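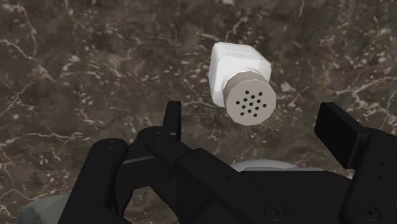 Llevo desde noviembre con una hoja de cálculo abierta que se llama «pinza» y que ya ha cambiado de forma tantas veces que me da un poco de vergüenza enseñarla. Pero varios me habéis escrito preguntando cómo va el tema de las compras del taller, así que me siento con un café y os lo cuento con calma (avisados estáis, que yo me enrollo).

La idea de partida era sencilla: comprar un brazo, comprar una pinza de dos dedos y ponernos a trabajar. Pedimos presupuesto a Lecomte y a Terville, y el primer susto no vino del brazo, que más o menos lo teníamos asumido, sino de todo lo que va alrededor – la brida, los cables, los dedos de repuesto, la mesa donde se atornilla el invento. En la oferta de Terville los accesorios eran alrededor del 39 por ciento del total. Lo leí tres veces y luego llamé a Loïc Royer, que se rio bastante y me dijo que el suyo había salido peor.

Fue él quien me convenció de gastar primero en simulación, y qué bien hizo. Un equipo decente con buena tarjeta gráfica nos costaba una parte pequeña del presupuesto, y desde entonces las tardes se nos van en agarrar cosas de cocina sobre una encimera de mármol virtual. Con un salero se aprende muchísimo: por dónde entra la pinza si está inclinado, cuánta apertura hace falta, qué pasa si te acercas más por un dedo que por el otro. Y si algo se cae, ¡no hay que barrer!

De ahí salió el cambio gordo en la hoja. Yo tenía apuntada la pinza grande de Plestgate, la cara, y después de mirar nuestros objetos uno por uno he bajado a la mediana. Todo lo que queremos coger este año cabe en 50 milímetros, y con la diferencia pagamos dos juegos de dedos y todavía sobra para el curso de seguridad, que se me había olvidado por completo en la primera versión.

Sherif Berrada insiste en que reserve una partida para mantenimiento desde el primer año, y le he hecho caso a medias: la he puesto, pero flaquita. También he dejado hueco para el transporte, porque Staten lo cobra aparte y el plazo que nos dan es de siete semanas – si pedimos antes del verano, llegamos bien.

Me queda por decidir si alquilamos el brazo los primeros meses o lo compramos directamente. El alquiler sale más caro a la larga, pero me deja dormir mejor. Si alguno ha pasado por eso, dejadme un comentario, que los leo todos aunque tarde en contestar.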